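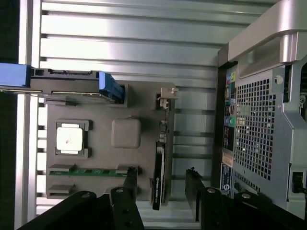

Sun 14 April

Went through the equipment list for the second half of the year. Jabari wants numbers before June, so these are for him and for me when I forget.

Fingers. The black pair are fine on the case but too wide for memory work. The module sits low between the latches and there isn't much room next to the graphics card. Cedberg do a slimmer pair for 300, delivery 10 working days. Rinder are cheaper but want us to drill our own mounting holes. I'd pay for the Cedberg ones. One pair now, a second if the first survive.

Wrist camera. Keep it. Jaanus asked for a better one and I said not this year.

Test machines. We need more old towers, same sort of thing, with a card and at least one memory module in. Jikport sell them by the pallet, 20 to a pallet, 300 the lot, collection only. Ask if they will split a pallet, we have shelf space for half. Blue plastic handles and brackets on the drive cages are useful for the vision side, so ask for the same model if they can sort by model. They probably can't.

Arm. Tsuji service contract runs out in June. The quote for renewal hasn't come. Jaanus to ring them. If it goes up a lot we drop to the parts-only cover and do the greasing ourselves.

Still to price: a proper clamp for holding a case on its side, spare bolts for the fingers, antistatic mat.

Not asking for a second arm. Jabari knows why.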